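Hodley

Hodley is a small market town and budget travel stop in the Udness valley. It is known for its riverside walks, its covered market and its low-cost lodging, and it serves as the usual starting point for walkers on the Tremblay Trail.

History

The first written record of the town dates from 1473, when a toll was charged on the stone bridge. Trade declined after the valley road was moved, and the population now stands at 900. Visitor numbers rose again once the former wool hall was converted into the Hivemstead hostel.

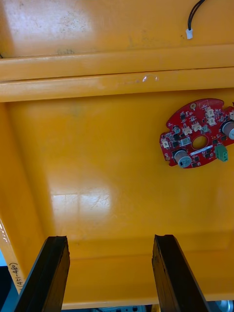 The hostel has 60 beds and remains the cheapest place to stay in the valley. Private rooms are also let by families near the bridge – most of them are closed after October.

Getting there

A local bus links Hodley with Udness station 14 times a day. Tickets are sold on board, and a return fare is valid until the last bus of the following day. Parking near the market is free after 6 p.m.

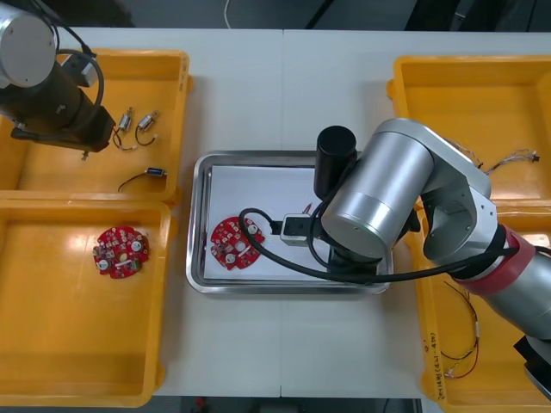
Sights

The bridge, the market and the parish church may all be visited without charge. A walking guide to the town by Madalena Carrilho is sold at the hostel desk.

Comments

walkerpete: Is the path to the mill open again? It was fenced off in spring.

Joss: Yes, but muddy. Take boots.

T. Lund: The hostel kitchen closes at 9 p.m., so shop early. The market bakery is good value.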